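From: Marijke Baert
To: lokthorpe-screen list
Subject: Re: [lokthorpe-screen] Balcony seats and the winter program

Mounir Hegazy wrote:

> Can someone confirm where we are with the balcony? I have the
> printer waiting on the January program and I need to know whether
> to put 292 seats or the full number on the back page. Also, is the
> Vandenberghe retrospective going ahead or not? I have had three
> people ask me at the box office.
>
> Mounir

Mounir, please print 292. That is the stalls only. The balcony will stay closed through January at least, as the railing work has not been signed off. Miroslava spoke to the inspector's office and they will not give a date before the new brackets are in.

The retrospective is going ahead with four films instead of six. Two of the prints are with another theater until spring and the distributor will not split the booking. Wilma has the final titles and running times and will send them to you tonight. Please leave the 10 p.m. slot off the page. The last bus leaves before that show would end, and we had very few people at the late shows last winter.

On money, the membership drive has brought in 1098 renewals, and nearly 700 of those came in through the new form. The old paper form is still good, so please keep a stack at the counter.

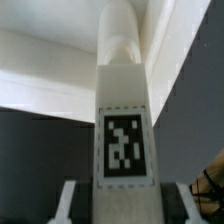 Post and square base, with the printed marker on the front.

The projector lamp was changed last week. Banafsheh ran a full reel of trailers afterward and the picture is even from side to side. The sound on the left surround still drops out now and then. We are going to swap the cable first and only call the service company if that does not fix it.

Two other items:

The Vuleo ticket scanners need to be charged overnight. Both were dead at the start of the Saturday-style double bill, and we ended up tearing tickets by hand. The chargers are in the second drawer of the office desk.

Truvusach has asked to rent the house for a staff screening in the morning. I have said yes in principle, at the same rate as the school shows. I still need one projectionist and two people on the door. Write to me off list if you can do it.

Marijke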